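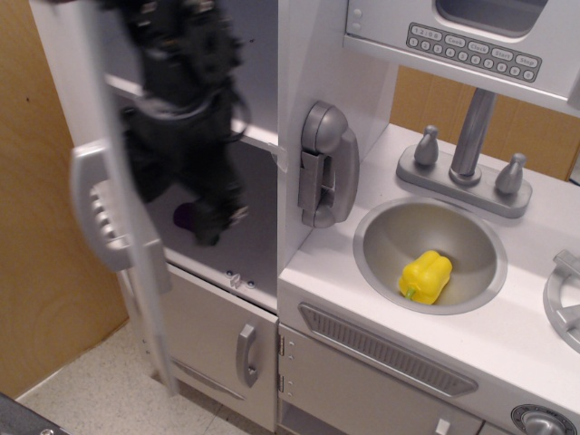
Figure 1. Toy play kitchen, refrigerator side, with the sink at right.

Project Report: A Play Kitchen for the Reading Corner
Group 3, Child Development and Design

1. Purpose

Our group was asked to choose a large toy and report on how well it would suit a shared playroom for children of preschool age. We chose a play kitchen. The course budget allowed up to 400 dollars for the toy and any extra pieces, and the secondhand unit we found came in well under that. Hugo Marchal kept the budget sheet and I wrote this report.

The playroom belongs to the Wornoretti family center, where our class does its placement hours. It already has blocks, a dress-up rack and a train table, but it had no pretend cooking toys.

2. What the kitchen includes

The unit is gray and white plastic. The refrigerator is on the left, with a lower door under it. The counter has a round sink with a faucet and two knobs, and a stove burner sits farther along. A toy telephone hangs on the side of the refrigerator, facing the sink. A microwave with a keypad is mounted over the counter.

We also had some play food. The yellow bell pepper fits in the sink with plenty of room to spare, so a child can pretend to wash it without it rolling onto the floor.

3. Doors and handles

Our main question was how the doors would hold up and whether small hands could use them. The upper refrigerator door has a large loop handle. We think this is the best part of the design, since a child can get a whole hand around it. The lower door has its own handle, set low enough for a child who is sitting on the floor.

The screws are a weaker point. Several of the screw heads are out in the open along the refrigerator, and we added a screw check to the care sheet. It should take 15 minutes a month, with time left over to wipe down the counter. 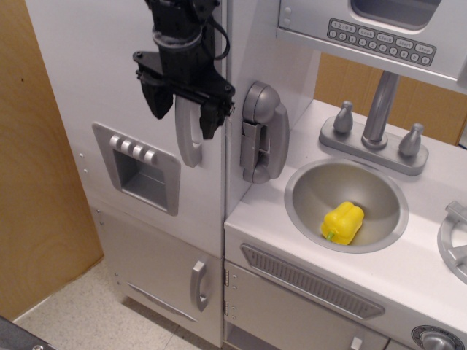 Mavis Villanueva read our first draft and wrote back that the telephone should have a section of its own, as children will often stop cooking to take a call and then come back with a new order. She thought we had treated it as a decoration. We agreed with her and moved it into the play ideas below.

4. Play ideas

The first idea is a restaurant. One child answers the telephone and repeats the order, and another finds the food and brings it to the counter. The second is putting away groceries, where children decide what goes in the refrigerator and what stays out. The third is washing vegetables at the sink before cooking — this one works for a child playing alone.

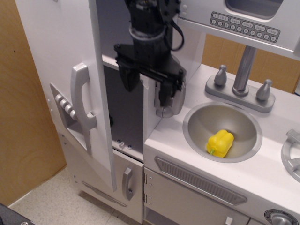
For older children, the microwave gives a reason to use numbers. The keypad has the digits 1 through 0, with buttons for Cook, Clock, Start and Stop. A child can be asked to "cook for 3" and find the right button. The display reads 12:08, so it can also come up when the group talks about lunchtime.

5. Placement in the room

We recommend putting the kitchen against the long wall, away from the train table. The refrigerator door swings out toward the player and needs clear floor in front of it. A basket for food should go on the stove side, where it will not block the door.

6. Remaining work

We still need a second set of play food and a label for the basket. Hugo will bring the care sheet to the center on Tuesday.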